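Dinsa Planner 2

Motion planning and scene simulation for tabletop manipulation

Part no. 2620 / Single workstation license / Download

Dinsa Planner 2 is a motion planning package for robot arms that work on counters, tables and shelves. It takes a scene, an arm model and a target pose and returns a path that keeps the arm clear of everything you have marked as an obstacle. You can run the path in the built-in simulator first and send it to the controller when you are satisfied with it.

The planner is developed by Dronix and sold through Landow. Existing users of version 1 can open their old scene files directly. Saved paths from version 1 need to be planned again.

What it does

Plans for one arm or for several arms sharing a workspace. Each arm is treated as a moving obstacle for the others, including the links above the wrist.

Checks the held object as well as the gripper. Once a grasp is confirmed, the object's shape is added to the arm until release.

Handles surfaces at different heights. A drop from a counter edge to a lower table is planned as one motion, with a clearance you set per surface.

Marks target regions as colored overlays. Overlays are ignored in collision checks and can be turned off in the viewer.

Scene editor

Objects are placed by dragging or by typing in a pose. The library includes 375 household and kitchen items with collision shapes already fitted, plus a set of floor, wall and counter textures. Textures, lighting and object positions can be randomized between runs if you are producing images to train a perception model. Fixed seeds are supported, so a failed run can be repeated exactly.

Imported meshes are simplified on load. Very thin parts, such as knife blades, sometimes lose their tips in this step. Check them in the collision view before planning and raise the mesh limit if needed.

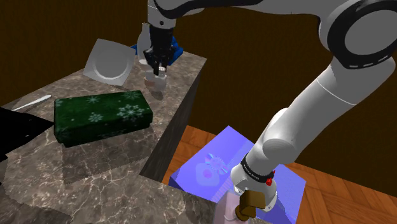 Camera views can be saved with the scene and replayed along with the path. Close views are useful for checking clearance at the elbow, where most contacts get missed in a wide view.

Requirements

64-bit Linux or Windows, 16 GB of memory, and a dedicated graphics card for the simulator. The planner alone runs without one. The Breka bridge, sold separately, is needed to send paths to a physical controller.

In the box

Download only. The license key arrives by email and covers one workstation, with updates for 300 days from activation.

Support

Setup questions go to Ailsa Lennox at the Landow support desk. For multi-arm licenses and school pricing, ask for Chinyere Babalola. The next maintenance release is planned for June and will add undo to the path editor.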